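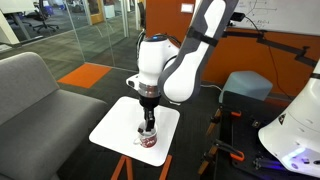

Gripper lowered into a red and white mug

Ticket 2257: Asura Song, save won't load after patch
Opened by: Tiina Rissanen
Status: open

Hi all, hoping someone can help me out as I'm tearing my hair out a bit! I've been playing Asura Song on PC since July and I'm on chapter 16, right before the fight with the twin sisters. After the patch on 17th January my main save just hangs on the loading screen. The music plays, the little lantern spins, and that's as far as I get.

What I've tried so far:

Verified the files. It found 875 MB to download again (fine, did that), same result.
Turned off cloud saves and copied the local one back in. No change.
Started a new game. Loads perfectly, so it's only the old save.
Loaded an older manual save from chapter 12. Works, but I'd lose the whole Sornent tournament and I really, really don't want to do that again.

Update: had a reply from Jurkent support asking how many items I'm carrying. Quite a few, as I never sell anything! They think the patch capped the bag at 2000 and mine's over. They've asked for the save file so I've attached it.

Update 2: they sent back a trimmed save and it gets to the menu now (yay!) but the second fighter has lost her alternate costume. Is that part of the same bug or should I open a new ticket? Happy to send the log if you tell me which folder it's in.

Tiina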